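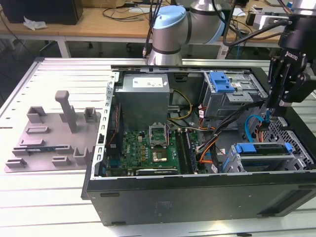 Robotiq gripper and opened desktop tower at the test bench.

Review: Wandska desktop servicing kit, supplied by Vinoline

The Wandska kit comprises a grey fixture plate, a program library and a grip-force monitor for use with an existing arm. Our laboratory assessed it over 300 memory-handling cycles.

Placement was satisfactory in most cycles. The principal concern is a fault recorded in 11 of them, in which the monitor reported a secure grip while the fingers held nothing. The arm then continued its programmed travel. In one instance it pressed on a closed latch until the operator, Vasilică Bucur, used the emergency stop. Vinoline has acknowledged the fault and advises a reduced force limit of 40 newtons, which lessens the risk of damage but leaves the false signal uncorrected.

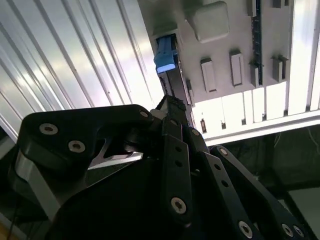 Can the kit be operated unattended?
Unattended operation is not recommended until revised monitor firmware has been released and tested. The laboratory has withheld its approval and will reassess the kit in June.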